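Hopkin workshop notebook
3 min read

October 9, 2018

Plimmont border station, temporary housing modules. Went through the revised drawings from Skisard this morning. Capacity is now 96 beds, down from the figure in the September tender, and the fence line has moved 17 metres north to clear the drainage easement. Nothing in the cover letter says who asked for the change. Wrote back for the authority reference.

The defence liaison office still hasn't confirmed whether army engineers will do the groundwork or whether it goes to a civilian contractor. Left both columns in the cost sheet. The civilian figure holds only if the access road is graded before the frost.

Load test on floor panel 49: passed at the second attempt. First run stopped when the dial gauge slipped off its bracket. Bracket re-drilled, old reading struck out. Do not use it.

Trakargate sent the gate controller firmware again – same checksum as the last one, so the fault with the manual release is still open. Logged as item 498. Asked them for the source of the timeout value and got the brochure.

Corridor width is the other problem. The ministry's draft standard for detained families is wider than the one for single adults, and our module was drawn to the second. Either the partitions move or the ministry signs off a variance. I would move the partitions. 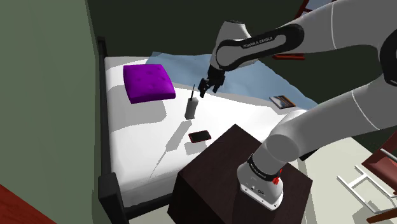
Still to do

- Chase Skisard for the authority reference
- Redraw partitions, both sides
- Return borrowed torque wrench to bay two
- Check the colour code on the heater wiring against the new schedule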